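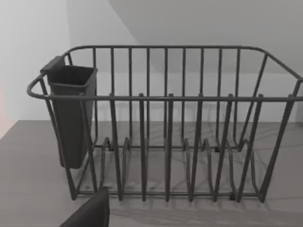
I joined Ukeck the year we started letting the neighbors in, and open day is still my favorite thing we do. We teach robots to handle ordinary kitchen chores, first in simulation and later on the real arms downstairs. Last December we squeezed nearly 80 people into our half of the old Pallmont mill (built in 1846, drafty ever since) and put the simulated kitchen up on the big wall. People expect fireworks, and what they get is a wire dish rack with an empty utensil holder hooked on one end – and then they stay for an hour! Everybody has opinions about where a plate should go. One visitor told me our rack was nicer than hers, and I took that as a compliment to the modeling folks.

Search our site Search Go

Posted in December by the open day desk
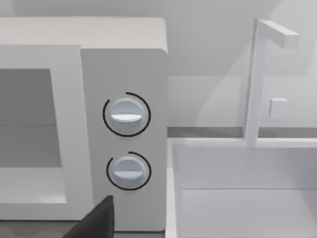

Ukeck Home Tasks Team – Wisomska Office

There are 8 of us, and we share one long table, one whiteboard and a coffee machine that came with the building. Our chores are the small ones you do half asleep. Take a microwave with two round dials and no numbers on them: you'd work it out in a second, but a gripper needs to learn where the knob is and how to get hold of the grip bar. We build the kitchens in software first so we can try things over and over without wearing out the furniture (or the landlord's patience).

The visits grew out of a school tour that ran long. Now we host them twice a year, doors open at 10 a.m., and our friends at Tkachenko next door lend us their chairs. We have room for up to 200 guests if we split the day into slots, so please bring the kids, bring your grandmother, bring your awkward questions. I do the welcome talk myself – it's short, I promise – and after that you can wander over to whoever looks least busy and ask what they're working on.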